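Plinholm Owners Forum > Governing Documents > Transfer fee on resale

sbadawi (Siham Badawi, board secretary)
Posted 31/01/2023
The board has received questions on the proposed resale transfer fee of $700. The amendment requires approval by two-thirds of owners and will be put to a vote in March. Comments may be posted in this thread.

Unit40
The declaration permits a charge for preparing documents. It does not mention a transfer fee. I would ask the board to state which section it relies on.

sbadawi
Section 3 of the declaration, as read by our manager, Fernent. The written opinion will be sent with the ballot.

r_ngcobo
I support the fee. The reserve account is short by $3000 and sellers have so far contributed nothing toward it.

Unit40
I respectfully disagree. A shortfall in reserves should be met by a regular assessment on all owners. Charging only those who sell invites a legal challenge, as the Sarivden association learned.

r_ngcobo
Sarivden adopted its fee without a vote. We are holding one. 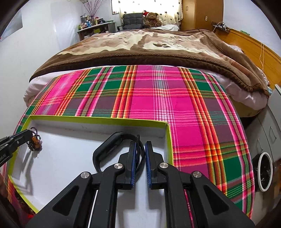
Keychain with beaded chain and small brown charm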